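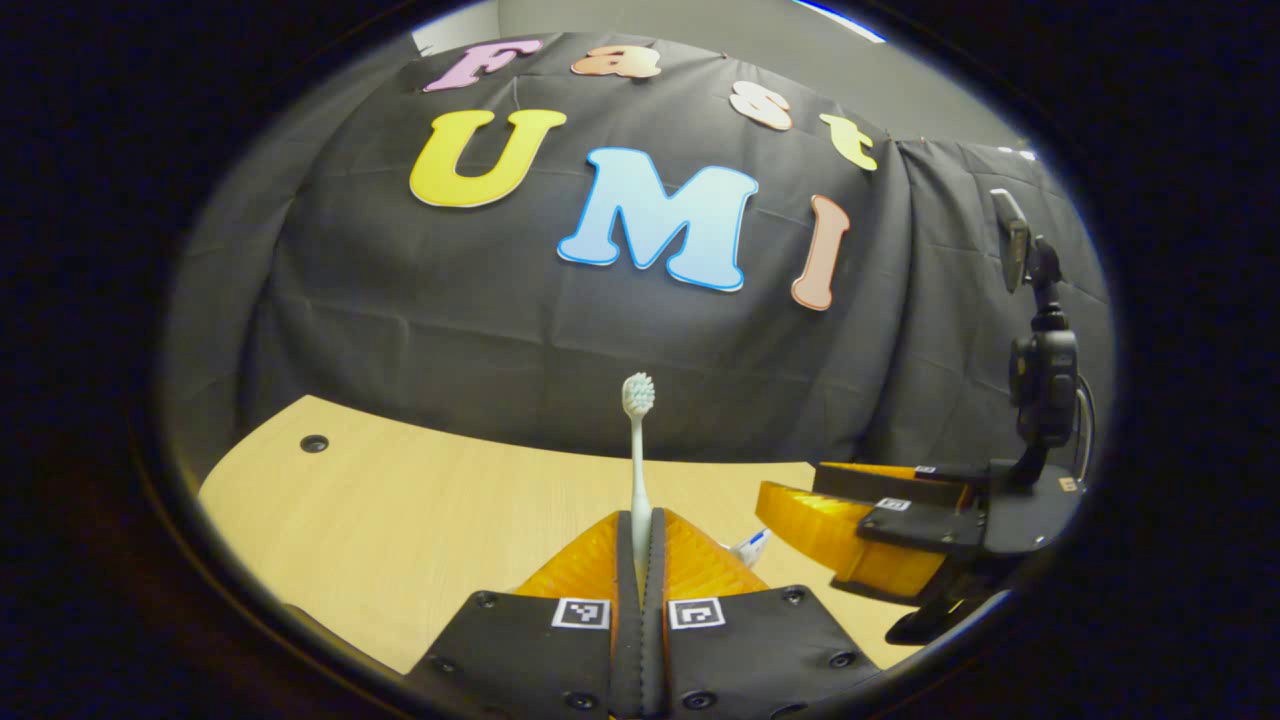
Naseri wrote under my earlier post that a black cloth on a wall will always show its wrinkles, and that I should take it down and buy a roll of paper. I thank him for the advice, but I would like to keep the cloth if it is possible, so I am asking again with more details.

How to get the folds out of a black cloth backdrop without removing the foam letters?

Posted by Nasrin Alipour in Home and Workroom
Viewed 321 times

I have a black fabric hung on a gray wall, behind a light wooden table. On the fabric I have big foam letters with white borders, in different colors, which say Fast on the top row and UMI under it. The letters are pinned. On the right side there is a second part of the same black cloth, which hangs down in vertical folds. These vertical folds I do not mind, they look like a curtain. What I mind are the wrinkles behind the letters, which go in every direction.

I see three problems and I think they are connected.

First, the cloth was folded in its package for a long time before I hung it. I did not iron it. This was my mistake, I know.

Second, the letters pull on the fabric. The M is the largest one, and under it the cloth has more tension than in other places. When I move one letter, a new wrinkle comes beside another letter.

Third, the t at the end of the first row is leaning, and the I at the end of the second row is also not straight. I corrected them 2 times already and after some days they were leaning again. The first row goes upward in a curve, and this I like and want to keep, but a curve is one thing and a falling letter is another thing.

I would prefer not to take everything down. It took me one complete evening to place the letters, and I did not make a drawing of where they were. Can I use a steam iron on the cloth while it hangs? Will the steam damage the foam? And is there some better way to fix the letters than with pins?

The cloth does not reach to the top of the wall on the right side, so I can not simply pull it up higher there. At the bottom it ends at the table.

Thank you in advance, and excuse me for my English.

Nasrin Alipour

Comments on this post:

Ditthorpe: Do you know what the cloth is made of? Cotton and polyester are very different with heat.

Nasrin Alipour: The label is gone. It is not shiny and it does not stretch much. I suppose it is cotton or a mix.

Jonstead
Accepted by the poster

You can steam it while it hangs, but please take the letters off first. I know you do not want to hear it. Craft foam gets soft with heat, and if a pin is holding it while it is soft, the hole gets bigger and the letter will lean even more than now. I ruined a whole birthday sign that way.

Saving your layout is easy. Take a straight photo of it from the other side of the table, and then put tiny pieces of painter's tape on the cloth, one at the top of each letter and one at the bottom. Write the letter on the tape. Then unpin. When you have finished, the letters go back to the tape marks, and it takes you ten minutes and not an evening. The tape will not hurt the fabric if you remove it the same day. Keep the steam away from the tape or the glue goes gummy.

For the steaming:

Use a handheld garment steamer if you can borrow one. A normal iron with a steam button will do, but your arm will get tired.
Try a small corner at the bottom first, because you do not know the material.
Start at the top and go down slowly. Pull the hem gently with your free hand.
Do not press the hot plate against the wall behind. Paint can mark.
Put an old towel on the table below. Steamers spit, and a wooden top can get white water spots.
Let it dry until the next morning before you pin anything.

After that, weight. A hanging cloth wants something heavy in the hem. I sewed a flat curtain chain in mine, but a wooden strip clipped on the back side works also. In your case the table is in front of the bottom, so pull the table forward a bit and let the cloth drop behind it.

About the letters that lean: one pin makes a letter turn like a clock hand. Use two pins for every letter, as far apart as the letter allows. For the I, put one near the top and one near the bottom. For the t, put one in the stem and one at the end of the cross bar. For a letter as large as your M, I would use more, in the legs also, so that the weight does not hang from one point of the fabric.

Nasrin Alipour: Thank you, this is very clear. I have one pin in each of the two leaning letters, so you are right about the clock hand. I will borrow a steamer from my neighbor.

Jonstead: Good luck! Do the tape before anything else.

Ditthorpe

I would go another way. Buy a thin foam board, or more of them joined, stretch the cloth over it, and staple it on the back like a painter's canvas. Then hang the board on the wall. The wrinkles go away because of tension and you do not need much steam. Letters can be pinned straight into the board and they will not move.

It costs more, and it is heavy to carry if you ever move it. We did this for a school stage in Jarkusdale and it was still flat after 6 years - though we had to brush the dust off every September. Black cloth shows all dust, take a lint roller.

Also, if you want something other than pins, hook-and-loop dots hold well on foam, but on cloth they come off unless you sew the cloth side.

Naseri

I still say paper roll. No ironing.

Nasrin Alipour: I understand, but paper reflects the light from above and it tears where the pins are. I have used it before.

Naseri: Then matte paper. But ok, a steamer is fine also.

Update from Nasrin Alipour

I did it as Jonstead described. The corner test was fine, so I continued. Most of the wrinkles are out. One long fold from the package is still visible when the light is on, but only if you look for it, and I will try it one more time with a damp cloth in between. Both letters have two pins now. I forgot to mark the s with tape, so I put it back from the photo, and I think it is a little lower than it was.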